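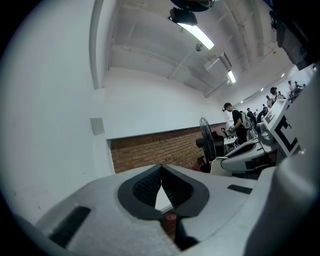

小城里的旧物修理铺

乌斯图诺拉的冬天来得早，十一月底河面就结了冰。老城区沿河的那条街上，裁缝铺、钟表铺和修鞋摊原先挤在一起，如今多半换成了手机店和奶茶店。还在开门的修理铺里，埃斯科·金努宁的那家年头最久，卖的是手艺，收的是各家各户舍不得扔的东西：收音机、台灯、缝纫机、咖啡磨、断了弦的手风琴。

金努宁今年六十八岁，年轻时在哈尔沃森缝纫机厂当装配工。厂子关门以后，他用补偿金租下这间铺面。头几年生意很差，大家手里刚有点余钱，都想买新的。有一年十二月，他整个月只接了12件活，房租还是跟弟弟借的。

转机和一场停电有关。那年城北的变电站出了故障，几片居民区断断续续停了好几天电，来电时电压不稳，烧坏了不少电器。保险公司赔得慢，商店里的货又不够，人们就抱着坏掉的收音机和电水壶来排队。金努宁那阵子每天干到半夜，修好的机器贴上纸条，写明换了哪个零件、花了多少钱。纸条的做法一直保留到现在。

他的收费办法也简单。先看，看不收钱；能修就报价，报价不超过新品的三分之一；修不好，东西原样退回。有顾客嫌他报得太低，要多给，他不收。他说价钱一乱，下一个人来了就不知道该怎么算。

两年前，铺子里多了一个人。哈莉玛·埃泽阿尼原来在一家会计事务所上班，因为一台莫诺夫牌的老缝纫机认识了金努宁。机器是她母亲留下的，跑了三家店都说没有配件。金努宁拆开看了一个下午，告诉她缺的是一个小凸轮，可以另做。凸轮做了三次才合适。埃泽阿尼取机器那天问他收不收学徒，他说不收，过了一个星期又打电话让她来试试。

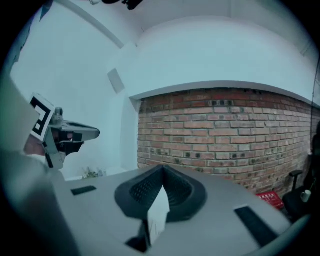 学徒的第一件事是认螺丝。铺子后墙有一排抽屉，螺丝、弹簧、垫圈按年代和厂家分开放，抽屉外面没有标签，全凭记忆。埃泽阿尼花了一个冬天把它们登记成册，一共编了786个号。金努宁起初觉得多余，后来自己找东西也翻那本册子。

她还改了记账的方式。以前的账写在挂历背面，一年一本，年底连挂历一起收进柜子。现在每一件活都有单子，哪类东西坏得多、坏在哪里，翻一翻就清楚。去年铺子接了191台缝纫机，比收音机多。毛病最多的是皮带老化和梭床积灰，真正的机械损坏很少。埃泽阿尼据此写了一页保养说明，复印后放在门口，谁都可以拿。

配件是最难的一关。老厂倒闭以后，图纸大多没有留下来，能用的零件只能从报废的机器上拆。金努宁每年春天要去一趟里尔尼斯的旧货市场，坐两个多小时的火车，带两只空箱子去，装满了回来。他在那里有几个固定的摊主，见面不怎么谈价，先把东西摆出来让他挑。有一次他花3000克朗买下一整箱旧缝纫机的梭芯和压脚，回家挨了妻子一顿埋怨。那箱东西用了六年，还剩一个底。

新机器反而更让他头疼。外壳用卡扣和胶封死，打开一次就难以复原；电路板坏一个元件，厂家只卖整块板，价格接近一台新的。埃泽阿尼在这方面比师傅有耐心，她会在网上找拆机的资料，和别处的修理工交换经验。遇到实在不值得修的，她会直接告诉顾客，并写下同类产品里哪几种结构比较好拆，供他们下次购买时参考。

这两年，来铺子的年轻人多了一些。有人是为了省钱，有人是从祖父母家里翻出了旧东西，想让它重新走起来。2019年3月16日，铺子头一回办了开放日，谁都可以带一件坏东西来，在师傅旁边自己动手。那天来的人把门口的过道都站满了，有个中学生修好了一只闹钟，又不太放心，坐在门槛上等它响了两遍才走。

开放日之后，有人建议他们开课收费，也有人提出投资，想在别的城市开分店。埃泽阿尼考虑过开课，算了算时间，觉得顾不过来，先定成每季度办一次开放日。分店的事金努宁没有谈，他的膝盖不好，连铺子里那架梯子都已经不怎么爬了。

铺面的租约到后年秋天为止，房东还没有说是否续租。埃泽阿尼看过两处备选的地方，一处在火车站后面，租金便宜，但是没有暖气；另一处离河近，面积小了一半，那排抽屉放不下。金努宁说抽屉可以锯开，分成两组靠墙摆。她量过尺寸，还在想。

铺子每周二到周六营业，上午九点开门，中午休息一小时。取件请带单子。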